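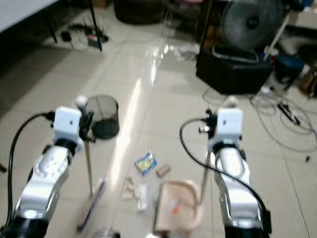 Can a robot sweep up yet?

Last updated: 12/4/20

Picking litter off a tiled floor and getting it into a bin is a job most children can manage by the age of eight. For two arms it is still hard work. A wrapper is light and crumpled, so there is no good place to grip it. Small bits of paper slide about. A broom is worse, as the handle is long and both arms have to agree on where it is going.

Binta Haruna and I spent an afternoon in September going through 60 attempts at this sort of tidying. I would call almost half of them good enough, and I am not fussy. The mesh bin was the easy part - it has a wide open top and it stays where you put it. The dustpan gave far more trouble. Tip it a little too soon and you start again.

So my answer is no, not yet, at least not in my kitchen. I would still pay for one that could do the floor slowly while I was out. Binta says she would sooner have one that folds sheets.

Related posts
Olatunji and the washing-up
Why drawers are harder than doors
A week with the Drusex mop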